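Buying Gifts by Mail for a Big Group: Speaker Notes
Josué Marinho, Toledo, afternoon slot
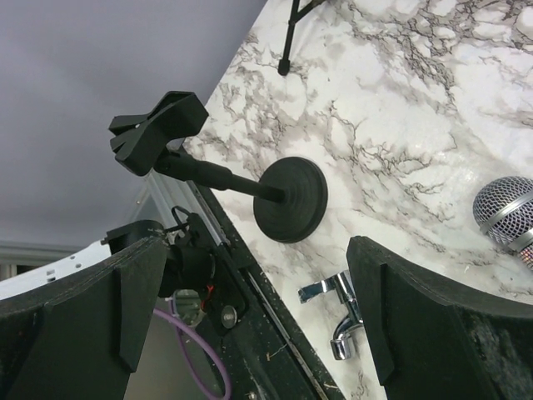 How early should you order for a group?
Order by the first week of October if the gifts are for December. Engraved items need longer, so ask the shop for its cutoff before you pay.

Slide 1. Who I am
I buy the staff gifts at Brullitz. We had 42 people on the list last year. My budget is $40 a person, and that includes wrapping and shipping.

Slide 2. The list
Start with a plain spreadsheet. Name, mailing address, shirt size, food allergies. Send one email asking for all of it. I used to ask in pieces and spent weeks chasing replies.
Pause here and ask who keeps a list now.

Slide 3. What people used
Pocket knives, wool socks, coffee, a decent flashlight. The Siltero travel mug went over well with the warehouse crew. The cologne did not. Skip anything with a scent.

Slide 4. Letting people pick
Offer 5 choices. With more than that, people put off answering. Set a reply date and have a default gift for anyone who misses it. Ours was the socks.

Slide 5. Samples
Get one of everything before you place the full order. I ordered a leather wallet from Istutetti this way and found the card slots were too tight. They sent a different style and took the first one back.
Pass the second wallet around. Get it back before the break.

Slide 6. Shipping
Home delivery costs more but saves a day of handing out boxes. We spent $400 on postage. Check apartment numbers twice.

Slide 7. Returns
Keep the receipts in one folder. Tell people in the card who to contact for an exchange.

Questions. If time is short, skip slide 7 and point to the handout by the door.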